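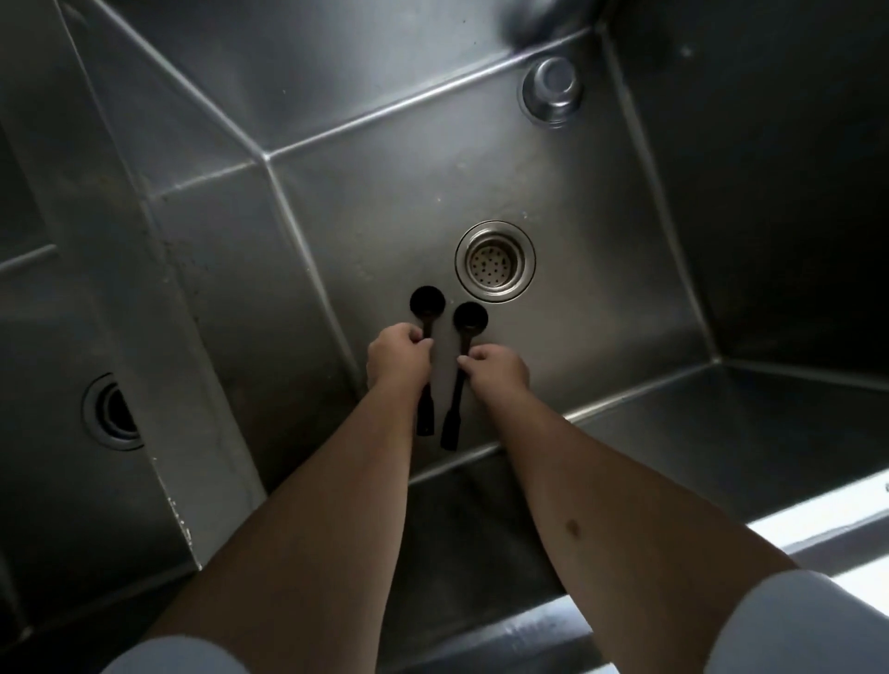
Ojārs Rimkutė left a comment on my last post telling me I should quit baking by the cup and buy a scale already, and that my rye loaf would never come out the same twice until I did. Okay, Ojārs! I gave in. I've had the scale for most of December now and I have thoughts.

First, the bread is better. I hate that a little. My old "cup" of flour was all over the place (I scoop like I'm digging a ditch), and now it's 400 grams every time and the dough feels the same under my hands every time. The crumb is more even too, and my sister asked for a second slice, which she never does.

But I'm not going all the way. The scale can't make up its mind about small stuff like yeast or salt, so the spoons are staying. Same with my grandmother's Sivasmont rolls, which call for "a spoon of honey, a big one." I tried weighing that and it took all the fun out.

Next up is the seeded loaf from the bakery in Prondstead. It proofs for 12 hours and I've killed it twice, both times by leaving it next to the heater overnight. If anyone has a good cold spot in a small apartment, tell me, my fridge is full of leftover soup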